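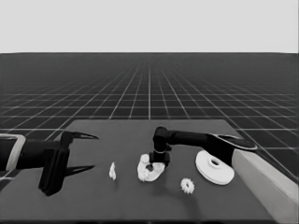

Flevgate sim, two-arm table, four white parts out. Left gripper open, right arm over the flat part.

February, Saturday, morning session

Goal for the day: get the scripted episode set for Fondel up to a size worth training on. Count at start was 1,811 episodes, all with the right arm leading. Wanted 300 more with the left arm making the first move.

Part layout is drawn at random per episode inside the table bounds, minus a margin next to the gray block. Margin went from 2 cm to 4 cm. At 2 cm the big flanged disk spawned too close to the block and the left fingers had no room on that side. The gear is fine at either setting.

Contact on the flat part is still the weak point. The collision mesh is a convex hull, so the small bumps and the hole don't exist as far as the solver is concerned. The right tool stops slightly high over the hole and the log marks it as contact. Not usable as a contact label. Options:
- decompose the mesh (slow, maybe 3x step time)
- drop the contact flag for this part and keep poses only
Going with the second until Lawal has a decomposed version checked in.

The upright piece tips over during settling in some seeds. Added a check: if its tilt is over 10 degrees after settling, discard and redraw. The check runs before recording starts, so no partial files.

Batch 1: requested 300, all written. Replayed a sample from the saved joint states, no drift.
Batch 2: requested 800, stopped at 979 attempts with the redraws included. Redraw rate is higher than I want. Suspect the drop height, currently 15 mm. Try 5 mm.

Renderer left on the grid floor and flat sky. Background variation goes in at the Ellen stage, no point in paying for it twice.

Open:
- right wrist camera pose is still the old one in the config, fix before the next batch
- rename the "disk" and "wheel" labels to one thing, both occur in the episode metadata
- rerun batch 2 seeds at 5 mm and compare redraws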